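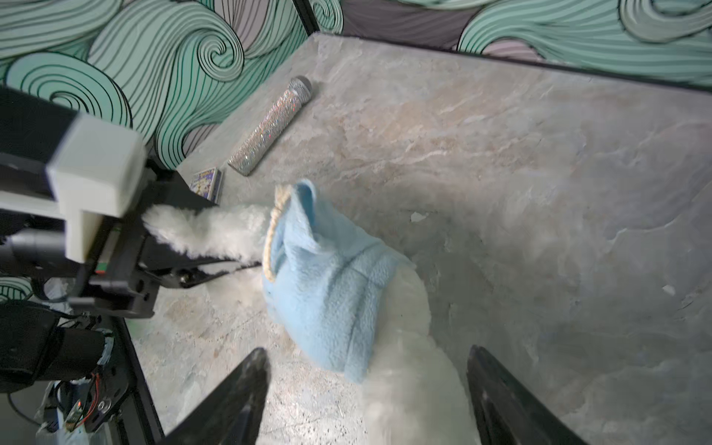 Karaoke room

Search this reference Go Advanced

A karaoke room is a small private room, rented by the hour, in which a group of people sing along to recorded backing music. It differs from a karaoke bar, where singers take turns on a stage in front of strangers. Businesses that rent out such rooms usually have several of them along one or more corridors, with a front desk and a small kitchen. The rooms are called karaoke boxes in Japan, noraebang in South Korea and KTV in much of the Chinese-speaking world.

History

Karaoke grew up in Japan in the early 1970s, at first in bars and small clubs. Early machines played tapes and were often worked by coins. Private rooms followed in the 1980s. Some of the first were made from converted shipping containers, and the word "box" is often traced to these. The format made singing possible for students, families and other people who did not go to bars, and it spread across East and Southeast Asia within a few years.

Rooms reached North America mostly through Asian neighborhoods in large cities and were later taken up by a wider public. Smaller places came later. In the town of Skanavstead, the first rooms opened above a bowling alley in Kedent Street, with 2 rooms and a shared snack counter. The business later moved to the ground floor of the former Preko shoe warehouse and now has 22 rooms.

Layout

Most rooms are rectangular, with a bench along two or three walls, a low table and a screen at one end. Small rooms hold two to four people and large ones may hold a full office party. The door commonly has a glass panel so that staff can look in without interrupting. Local fire rules in many places require this, along with a marked exit route and a way to cut the music when an alarm sounds.

Walls between rooms are built as two separate layers with a gap. Sound still passes through doors and air ducts, and older buildings tend to leak most through the ceiling. Foam panels on the inside of a room reduce echo but do little to stop sound from reaching the next room. The two problems are often confused.

Decoration varies widely. Some chains use a single plain design throughout, while others give each room a theme, such as an underwater room or a train car. Bold patterned wallpaper is common. Hard floors are easier to clean than carpet after spilled drinks, but they make a room sound brighter and harsher.

Equipment

A basic system has a player, a mixing amplifier, a pair of speakers, a screen and two microphones. The player once used tapes, then laser discs and CDs. Since the 1990s songs have increasingly been sent over a network, and a room no longer needs its own stock of discs.

Microphones are nearly always of the dynamic type. They stand up to being dropped and pick up less of the room than condenser types. Wired ones are cheaper and never need charging. Wireless ones are more convenient but must be kept on separate channels from those in nearby rooms. Bodies are usually black or silver, though glittery and rhinestone-covered ones are popular for parties. Many businesses supply a disposable cover for the mesh head, and staff wipe the handles between groups.

Echo is added electronically. Most singers prefer some of it, and the control is normally left where customers can reach it. Key and tempo controls allow a song to be raised, lowered, slowed or sped up.

Songbooks

Before touch screens, songs were picked from a printed book and entered by number on a remote control. The books were thick, often with more than 900 pages, and were kept in ring binders so that new sheets could be added. Listings were by title and by artist, and in some countries by language as well. The Nguyen-Tran songbook, a Vietnamese and English listing used by several businesses in the Skanavstead area, ran to 537 pages in its last printed edition. Some regular customers still prefer a book, and a few places keep one at the desk.

Pricing and customs

Rooms are charged by the room or by the person, in blocks of 30 or 60 minutes. Afternoon rates are lower than evening rates. Food and drink may be included, sold separately or brought from outside — practice differs by country and by license.

A phone or light near the door signals that time is nearly up. Groups generally queue songs in order, and adding several of one's own in a row is considered rude. Skipping another person's song partway through is frowned on unless the singer asks for it. Solo singing, once unusual, is now catered to with one-person booths in Japan and South Korea — some are fitted with headphones in place of speakers.

See also

Backing track
Jukebox
Music licensing
Soundproofing

Reader comments (3)

bowlingleague_mom: The snack counter in Kedent Street was shared with the shoe rental desk too. We had our June end-of-season party up there every year.

Guest: The part about ceilings is right. I worked in an older place and we could hear every chorus from upstairs.

tenor2: Could you add something on how duet songs are marked on screen? Ours used blue and pink words, with green for both singers.

Contact the editors | Copyright notice | Back to top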